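## Wemcombe Rain Barrel Kit

I put this kit together after my second summer of hauling a hose around the yard. The barrel holds 189 liters, fits under a standard downspout, and comes with a brass spigot, a mesh lid and 6 feet of overflow hose. Mine fills up fast in April – one good storm usually does it!

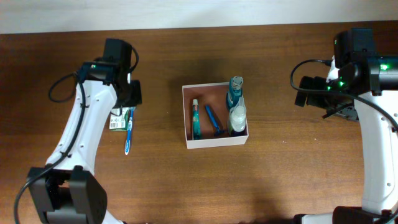

One buyer over in Irer wrote to ask for a higher spigot, as her watering can wouldn't fit under it. So now I sell a stand too (two heights, same price).

Please don't drink the water. It's for beans, tomatoes and muddy boots. Full, the whole thing weighs 435 pounds, so set it on level ground first.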